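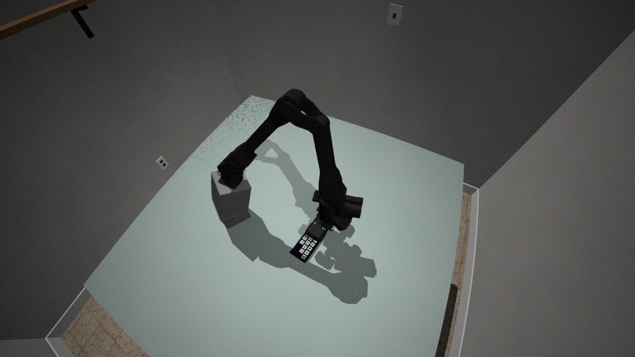
Records and Data Handling
Wostel Community College
Unit 5: Getting numbers into the system correctly

Notes for the lecture. Bring these to the lab session, where we will use the Durrani and Cuvport files.

1. Where this unit fits

The first four units were about designing a record: what fields it has, what each field may hold, and who is allowed to change it. This unit covers what happens when a person reads a value from paper, or hears it over the phone, and types it in. A field can be well designed and still be full of wrong values.

Three terms come up all through the unit.

Source: the thing the value is copied from. It may be a paper form, a meter, a label, or a caller.

Entry: the value as typed and saved.

Keying error: any difference between the source and the entry that came from the act of copying. If the source itself is wrong and the clerk copied it faithfully, that is a source error. We deal with those in the unit on audits.

2. Common kinds of keying error

Substitution. One digit is replaced by another. 246 becomes 256. On a keyboard the wrong digit is often a neighbor of the right one. With handwritten sources it is often a digit that looks similar, such as 1 and 7, or 4 and 9.

Transposition. Two digits next to each other trade places. 246 becomes 264. This is the error people have the most trouble seeing when they read over their own work, since all the right digits are there.

Omission. A digit is dropped. 246 becomes 26. Repeated digits and long runs of zeros are where this tends to happen.

Insertion. An extra digit appears. 246 becomes 2446. A key held down too long will do it.

Shift. The digits are right but the decimal point or the column is wrong. 24.6 becomes 246. In a spreadsheet the same thing happens when a whole row is typed one column over.

Skipped or repeated line. The clerk looks away from a list and comes back to the wrong row. Every entry after that point may be correct in itself and attached to the wrong record.

3. The rule of nine

Bookkeepers have used this one for a long time. If a column total is off and the difference divides evenly by 9, look first for a transposition.

Take 246 entered as 264. The difference is 18, and 18 is 2 times 9. Swapping any two neighboring digits gives a difference that is a multiple of 9. The reason is place value. Moving a digit from the ones column to the tens column adds nine times that digit, and moving the other digit down takes away nine times that one.

The rule only points toward a likely cause. A difference of 9 or 18 can come from other errors, and two errors in the same column can hide each other. A one-place shift also gives a multiple of 9: 246 minus 24.6 is 221.4, or 9 times 24.6. Check for both.

4. Layout of the keys

There are two common arrangements for digits, apart from the row along the top of a standard keyboard. Calculators and computer number pads put 7, 8, 9 in the top row. Telephones put 1, 2, 3 in the top row. A person who uses both during a shift can mix them up. The result is a swap between the top and bottom rows: 1 for 7, 2 for 8, 3 for 9, and the reverse. The middle row, 4, 5, 6, is the same on both.

If a batch shows several of these swaps and few other errors, ask what device the entries were made on before doing anything else.

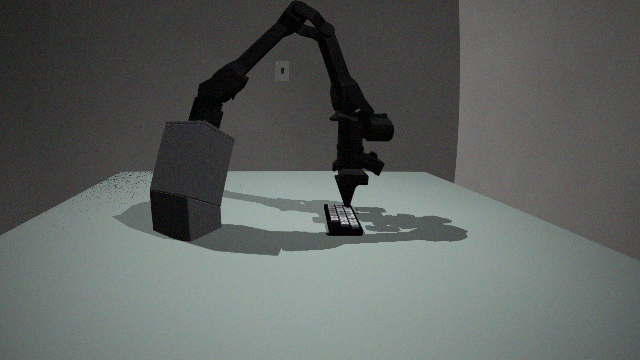 Small black keyboard lying flat on a table.

Position matters too. The source document should sit beside the screen or directly below it, so the eyes travel a short distance. Glare on a glossy form is a source of misread digits. So is a second sheet showing past the bottom of the first.

5. Checks the system can do

Range check. The value must fall between two limits. If a storage shed has bays 1 through 22, an entry of 23 is refused. An entry of 12 in place of 21 passes, which shows the limit of the method.

Length check. The value must have a set number of digits. This catches most omissions and insertions. It does nothing for substitutions or transpositions.

Type check. Letters are refused in a number field. Watch for the letter O typed for zero and the lower-case L typed for 1.

Lookup check. The value must already exist in another table. If a part number is typed and the part description comes up beside it, the clerk can compare the description with the source. Use this wherever a table exists.

Batch total. Someone adds up the amounts on the paper forms before entry. The system adds them up afterward. The two must match.

Check digit. An extra digit is worked out from the others and carried at the end of the number. Here is the version used in the lab files.

Write the number: 2 4 6
Write the weights under it: 4 3 2
Multiply each pair: 8, 12, 12
Add the results: 32
Add whatever is needed to reach the next multiple of 11. That is 33, so the check digit is 1.

The full number is 2461. When it is typed, the system multiplies again, giving the last digit a weight of 1, and tests whether the sum divides by 11.

Now try the transposed version, 2641. The products are 8, 18, 8, and 1, and the sum is 35. That does not divide by 11, so the entry is refused.

Sometimes the check digit works out to 10. Some systems write X in that case. Others simply do not issue those numbers. The lab files skip them.

6. Checks people do

Read-back. Used for values taken by phone. The clerk repeats the number in the same grouping the caller used. Changing the grouping makes it harder for the caller to hear a mistake.

Double entry. Two people type the same batch separately and the system lists the differences. It costs twice the labor, so it is usually kept for amounts, dates of birth, and account numbers.

Sight check. One person compares the entries with the source. It is cheap and widely used. It is weak against transpositions, and it gets weaker the longer the person has been at it. Short batches help.

7. Worked case: the Drelterton stock list

The Drelterton warehouse file has one batch where the paper total and the system total differ by 13. Since 13 does not divide by 9, a single transposition is ruled out, and so is a single one-place shift. The next step is to look for an entry of exactly 13 that was left out or typed twice. If none turns up, go line by line, starting with the entries that have the most digits.

Record what you find on the correction sheet. Write the old value, the new value, the line, and your initials. Do not type over an entry without filling in the sheet, even when the error is obvious.

8. Before the lab

Read the section on validation in the course reader. Have a correction sheet printed. The Cuvport file uses check digits and the Durrani file does not, so open the Cuvport file first and get used to the refusal messages.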